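Recovering from a Joint Fault on a Two-Arm Station

This procedure applies when one arm stops during a task and the controller reports fault 1112 (following error). It is intended for trained operators. If a person has been struck or pinched, press the emergency stop and call the duty supervisor, Stamatia Karamanlidis, before reading further.

1. Press the emergency stop. Both arms must be stopped, including the one that reported no fault.
2. Wait 30 seconds before reaching into the enclosure.
3. Record the joint number and the time in the fault log. Do not clear the message yet.
4. Check the cable at each gripper. A cable that has caught on a link is the most common cause of this fault in paper-handling tasks.

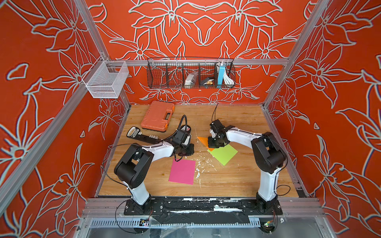
Both arms over the work surface, with the paper pieces near the right gripper.

5. Remove loose paper and any other object within reach of the grippers. Do not pull paper from a closed gripper - open it from the control panel first.
6. Support the arm with one hand before releasing the brake. The arm will drop if it is not held.
7. Move the faulted joint by hand through a short range. If it binds, stop here and tag the station out of service.
8. Release the emergency stop, clear the fault and home one arm at a time.
9. Run the test motion at reduced speed with the enclosure clear.

If fault 1112 returns during the test motion, do not clear it a second time. Send the log to Grigoris Kalogeropoulos in Maintenance.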